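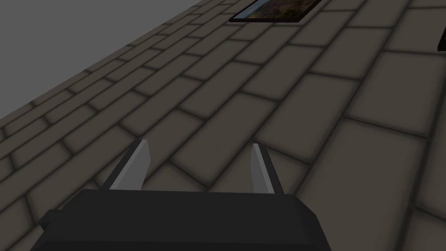 Tiled floor with darker grout lines.

Cleaning Hard Surfaces Around the House

Most hard surfaces need less product than people use on them. Plain warm water and a clean cloth will take care of dust and fresh spills. Keep the stronger cleaners for grease.

Tile and grout

Sweep first, then mop with 2 capfuls of floor soap in a full bucket. Change the water when it turns gray. Scrub grout with an old toothbrush and baking soda paste, leave it for four minutes and rinse.

Marble

Never use vinegar or lemon on marble. Both etch the polish, and the dull spots can't be wiped away. Use a drop of dish soap and buff with a dry towel. Put coasters under glasses.
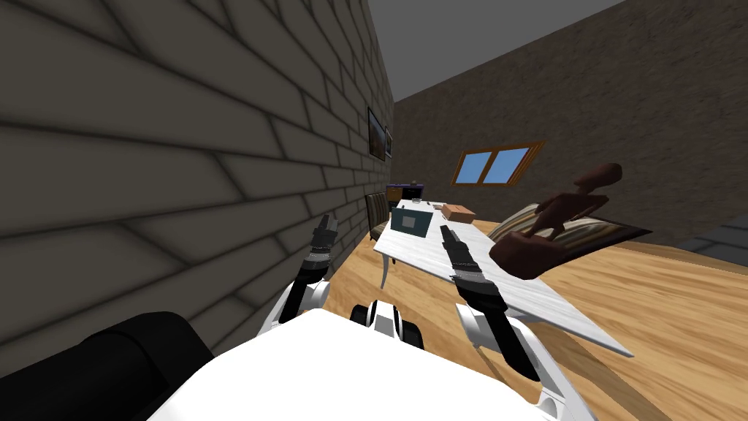
A reader in Llanos writes that tomato sauce left a dull ring on her counter overnight, and asks if sealing would have stopped it. Sealer slows down stains but it does not stop acid. A stone shop can repolish a small ring.

Stone and brick walls

Dust collects on the mortar lines. Go over them with the brush attachment of the vacuum, starting at the top and working down. Do this in April, when the windows can stay open, and

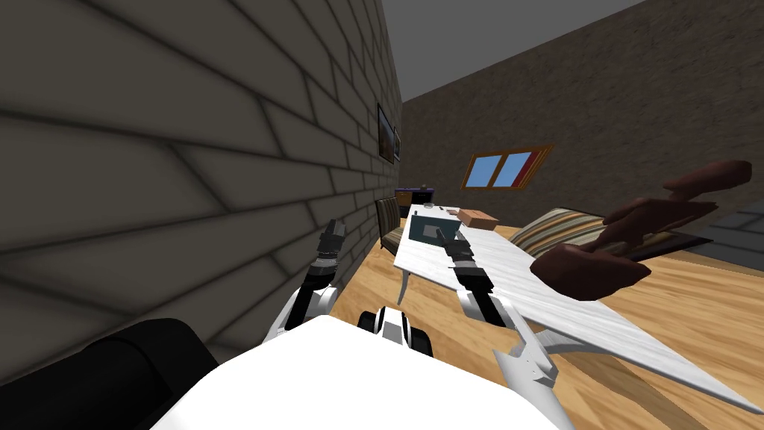 take down any pictures first so the wall behind them gets done too. Wipe the backs before hanging them up again. Skip wet cleaning on old mortar that crumbles when rubbed.

Cushions

Unzip the covers, turn them inside out and wash cold. Stripes can bleed, so try a damp white cloth on a seam first. Dry flat.
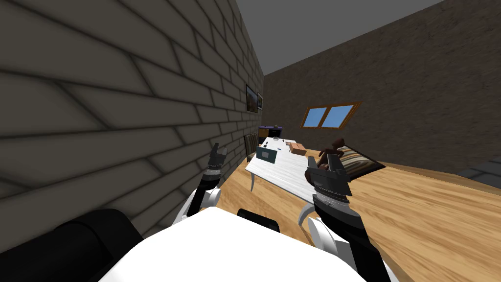 Wood floors

Use a mop that is barely damp. Put felt pads under chair legs and replace them when they get thin.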